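The Week the Right Arm Let Go: Our Dratstead Bench Gallery

Fault notes and pictures from the two-arm table, posted Sunday, September 24, 2023 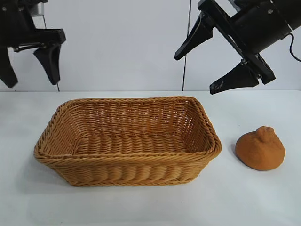
Two grippers, one basket, and the orange lump that gave us so much trouble. Both grippers are open in this one.

What went wrong with the right arm?

Its gripper was opening by itself partway through a carry. The motor cable had a break inside the jacket, close to the connector, and whenever the wrist rolled past a certain angle the signal dropped out for a moment. The controller read that as a restart, and the first thing our gripper does on a restart is open its fingers.

I love this fault. I know that's a strange thing to say about something that dropped stuff all over our table (and once onto my shoe), but it was such a good hunt! The arms run on the Arnirier controller, the job is as simple as they come, and we had already logged 257 transfers without a hiccup. Pick up the lump, carry it over, let go above the basket, go back to the start. Then on a perfectly ordinary afternoon in May the lump came down short of the basket and rolled off toward the edge, and the arm carried on and finished the whole motion holding nothing at all.

Our first guess was grip. The lump is a funny shape for a gripper, wide and flatter at the base with a little knob on top, and its surface is a bit grainy. So we raised the squeeze setting and tried again. It held for a while, we all got very pleased with ourselves, and then it dropped again at the same point in the path. More squeeze, same drop. I should have taken the hint right there, but I spent another evening on finger pads.

Next we blamed the path. I slowed the wrist roll way down, which made the drops rarer, and that sent me happily off in the wrong direction for two more days. Slow rolls were just kinder to the cable. We even swapped the control program for the older Clullia build, in case an update had changed something. It dropped the lump on transfer 57.

What cracked it was the log. The position readings from the gripper motor had tiny gaps in them, and every gap lined up with a drop. Once I saw that, I switched off drive power, put the lock on the supply, and flexed the cable by hand with a meter clipped on. Bend it one way, fine. Bend it the other way, open circuit. I may have cheered.

Now the part I want other small shops to read. A dropped lump is funny. The same fault with a heavier part, or with a person leaning in to straighten the basket, wouldn't be. We had gotten into the habit of reaching in between cycles with the arms still live, and a gripper that can restart on its own has no business being live with a hand near it. The finger moves fast when it opens, and it doesn't care what's beside it.

So we changed these things at the bench:

The gripper now stays where it is after a restart and waits for someone to press the button. It took an hour to set up and I wish we'd done it on day one.

If the signal from either gripper goes missing, both arms stop. Before, the left one would keep going as if all was well.

Drive power goes off before anybody reaches over the table. No quick grabs, and yes, that includes me.

The new cable is a high-flex type from Rashti, with a longer loop at the motor so the bend isn't all in one spot. We check it by hand on the first workday of the month.

Since the new cable went in we've run 159 transfers at full speed with the wrist rolling through its whole range, and the log is clean. I also cut a window in the old jacket and you can see the broken strands with a magnifier. It lives in a jar on the shelf next to the spare fuses, and I'll show it to anyone who comes by the shop!

One loose end. The left arm has the same type of cable, the same age, and it tests fine. We're going to replace it anyway, as soon as the second one arrives, and until then it's on half speed.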